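La règle des deux vues

Vendredi, 18 h passées, et je relis encore notre petit guide de bonnes pratiques pour les essais en simulation. Oui, j'ai des soirées folles ! Au départ c'était une page gribouillée par Chidubem Okafor pour le projet Selari, et maintenant on est trois équipes à s'en servir (et à se chamailler dessus, forcément).

La règle qui fâche en ce moment, c'est la 2 : aucun essai n'entre dans la base sans deux vues rendues de la pince, relues par quelqu'un qui n'a pas écrit la scène. Chez Hapeta ils trouvent ça lourd. Je les comprends un peu — on a 3231 essais dans la base, dont presque 3000 relus à la main, et j'en ai encore les yeux qui piquent. Mais quand on saute cette étape, on se retrouve avec des scènes où personne ne sait dire quel objet est visé, et le jour où il faut comparer deux contrôleurs, bon courage.

L'autre point, c'est la vitesse d'approche. J'ai proposé de la plafonner à 60 millimètres par seconde dès que les doigts arrivent près de l'objet, même en simulation. Chidubem m'a répondu que le simulateur ne casse rien. D'accord, mais les habitudes prises là-dedans, on les garde ensuite devant la vraie machine, et moi je préfère écrire une seule limite pour les deux.

Dernière chose, le vocabulaire. On écrit « pince ouverte » ou « pince fermée » dans la fiche, point. Pas de « prête », pas de « presque ». Je sais que Zondik a son propre lexique, je l'ai lu, il est très bien, mais il fait quarante lignes et je n'ai jamais réussi à retenir la moitié ! 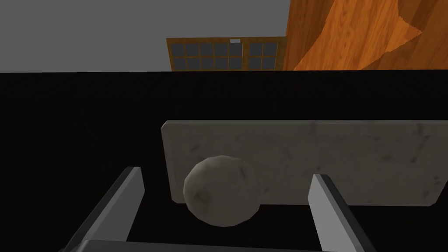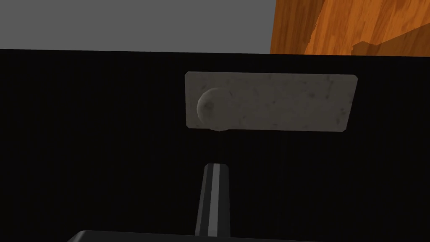 Deux vues rendues en simulation, avec la pince qui entre par le bas.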